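Clostwood households to get separate food waste collection

14/11/2021

Weekly food waste collections will start in Clostwood early next year, after the district council agreed a contract with the waste firm Mendes on Thursday evening.

The service will cover 3000 homes in the first stage, taking in the whole of Clostwood and the lower half of Harine. Each household will be given a small indoor caddy with a lid and a larger lockable bin for the kerbside. The smaller villages along the Fernenura road will have to wait until the council has looked at how the first stage has gone.

Food scraps from the district currently go in the general rubbish, which is collected once a fortnight. Under the new arrangement the general collection stays as it is, and a separate lorry will come round every week for food only. Collection days will be printed on a card delivered with the caddy. 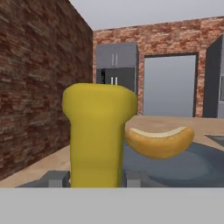

The list of what can go in is fairly long. It includes vegetable peelings, fruit, bread, rice, pasta, cooked and raw meat, fish, bones, eggshells, dairy products, tea bags and coffee grounds. Plate scrapings are fine, including those with sauce on them. Liquids such as milk and cooking oil are not accepted, and neither is packaging of any kind, even if it is marked as compostable. Jars, tubs and squeezy bottles should be emptied, rinsed and put in the ordinary recycling.

Residents can line the caddy with newspaper or with the liners supplied. A first roll will be delivered free. After that, liners can be picked up from Clostwood library and from the council desk in Harine, or people can use any plastic bag they have in the house. The bags are taken off by machine before the food is treated.

The waste will be driven to a plant outside the district, where it will be turned into gas and a liquid fertiliser for use on farmland. Councillors were told that the plant has room for everything the district is likely to send.

A trial was run in August on five streets near Clostwood station. Over the month, 895 kilos of food were collected. Take-up was good on the streets with terraced houses and poorer in the flats, where several residents said there was no room for another bin in the shared store. The council says blocks of flats will be given one large communal bin in place of individual ones, and that it will write to managing agents before Christmas to agree where each one should stand.

The other complaint during the trial was smell. The advice leaflet now suggests keeping the lid of the kerbside bin locked, wrapping meat and fish in newspaper, and rinsing out both containers after each collection. 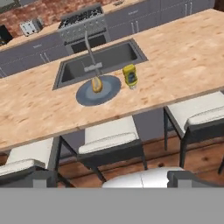 The leaflet also has two pages on wasting less food in the first place. Most of it is familiar – plan meals before shopping, check what is in the fridge, freeze bread that will not be eaten in time. It points out that pears and other fruit bought hard will ripen at room temperature and can then go in the fridge for a few more days, and that soft fruit can be stewed. There is a short section on date labels as well, explaining that "use by" is about safety and "best before" is about quality.

Not everyone at the meeting was in favour. Two councillors voted against the contract, saying that rural parts of the district would be paying for a service they did not receive. An attempt to delay the decision until the new year was defeated. The council has said that no separate charge will be made for the collections.

Shops, cafés and pubs are not included. A business service may be offered later, and firms that are interested have been asked to let the council know.

Caddies will be delivered over several weeks, starting on the Harine side. Anyone who does not want one is asked to leave it at the edge of the property with the lid open, and it will be taken away. Households that need help getting a bin to the kerb can join the assisted collection list, and those already on it do not need to apply again.

A drop-in session will be held at Clostwood library, where the caddies and bins can be seen. There are 900 printed copies of the leaflet available at the library, with a large-print version on request.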